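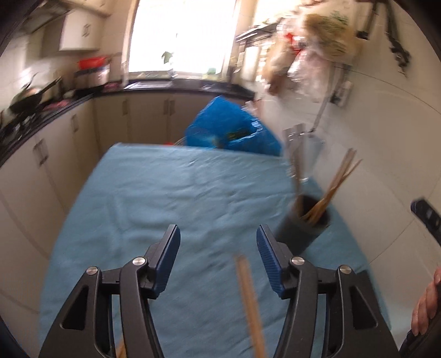 Chopsticks and their holder on the side table, kitchen at Clestinel

Hi all,

Second progress report on the shared kitchen money, and I'm happy to say most of it is good news! I'll go through it in the order things come up when you walk in, because that's how my notes are and I never did get them typed up properly.

The counter first. We kept the long black one that runs down the left wall and curves around under the window. I know the original plan had us replacing it, but once the old shelf unit came out and we gave the whole thing a proper scrub, it was in much better shape than any of us thought. So that line in the budget is unspent, and I'd like to talk to you about moving it over to ventilation (more on that below). The white lower cabinets stayed too. Two of the doors had dropped on their hinges and Sơn Vương fixed both in an afternoon, and I've started putting the heavy pots down there so people quit stacking them by the stove.

The wok lives on the counter next to the burner. I tried hanging it up and it drove everyone crazy - it gets used at almost every lunch, so out it stays.

Now the table. You may remember we asked for a second work surface and you asked, fairly, whether there was room for it in such a narrow kitchen. There is, just. It has the light blue cloth on it for now, which wrinkles the minute you look at it, and I'm pricing a wipe-clean one from Lahtinen. People use the table for laying out, for sorting, for setting down shopping bags when they come in, and for the thing I'm most pleased with, which is the chopsticks.

They used to be in a drawer, mixed in with peelers and skewers and birthday candles. At the start of every meal somebody would stand there pairing them up while the line got longer behind them. Now the wooden ones all go upright in one dark gray holder on the right side of the table, and people help themselves. After washing they get dried flat on a towel before they go back in. I'm a bit strict about that last part, because the old set went musty on us and we had to throw the lot out.

Lunches are going really well. We had 17 people at the first one and 30 at the most recent, and the noodle day is easily the favorite (I've had requests to make it weekly, which I'm dodging until we have a second person who can run the stove). The cooking sessions for beginners are smaller, five at a time, and that feels right for the space. Any more and you can't get past each other to the window end.

Money: the utensils and holders came to $58, all from Trodano, and the receipt is in the folder. The cloth was donated. Nothing else has gone out since my last note apart from cleaning supplies, and those come from the lunch jar.

Still to do:

Sort the bottles and containers in the back corner of the counter. Half need labels and I suspect a few need the trash.

Get a quote from Curneo for the fan. The window is great in spring but we can't cook with it open in December.

Find a hook or a basket for bags so they're not living on the far end of the table.

If you're able to let me know about moving the counter money before I book the fan people, that would be a huge help. And please come to a noodle day, you'd be very welcome!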